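Jenden opens its robot workshop to the public

September 9, 2026

Visitors got a close look at robots learning to handle cloth when Jenden opened its Clelmont workshop for an afternoon of demonstrations. The company signed up 229 people for the event, and the last tours left the front desk well after the planned closing time.

Jenden moved into the building in April. Until now it had only been seen by staff, suppliers and a few customers. The open day was the idea of Irja Lappalainen, who runs the workshop and who grew up a few streets away.

"People walk past and see the sign, and they ask us what we make," Lappalainen said. "It was easier to let them in."

Groups of 20 were taken through the building in turn. Most of the time was spent at the fabric station, where the team is working on soft materials such as seat covers, bedding and work clothes. Cloth is harder for a robot than a box or a bottle, engineer Martim Sampaio told one group, and a gripper that can lift a metal part without trouble may slide straight off a sheet.

A screen next to the station carried the view from the small camera at the robot's wrist, so that people standing at the back could follow along. Several visitors said they preferred the screen to watching the arm itself.

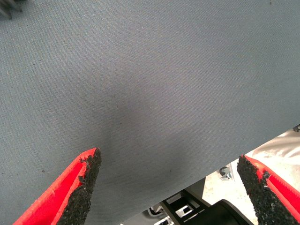
The wrist camera's view of the gripper's red fingers and black grip pads, with gray woven fabric between and above them.

Sampaio answered questions about the pads, which have a rough surface to help them hold cloth. They wear down with use, he said, and the team keeps spares in a drawer by the station. He passed a few old ones around for people to feel.

Loubna Mahrous came with her two sons and stayed for a second tour. She alters clothes for a living and said she was curious to see how a machine would deal with a fold.

"I do it by feel and I don't think about it," Mahrous said. "They have to think about all of it. My younger one asked if it could do a zipper, and they told him no, not yet."

The second stop was a talk on Trulter, the software Jenden uses to plan the arm's movements. It ran eight minutes and was followed by questions, many of them about jobs. Graça Amaral, who gave the talk, said the company has no plans to sell complete sewing lines and expects its first customers to be laundries and furniture repair shops.

Fergus Dalgleish, a retired upholsterer, said he would have liked more time with the machine and less with the slides. "It's slow," he said. "But I was slow too, my first year."

Students from the Bellis technical program helped at the door and handed out safety glasses. The program sends five students to Jenden each year for work placements, and two of this year's group have been asked to stay on part time.

Lappalainen said the company will hold another open day next April if the building work on the loading side is finished – the tours had to go around it this time. Anyone who wants a place can leave a name at the front desk. Admission will again be free, and children under eight must come with an adult.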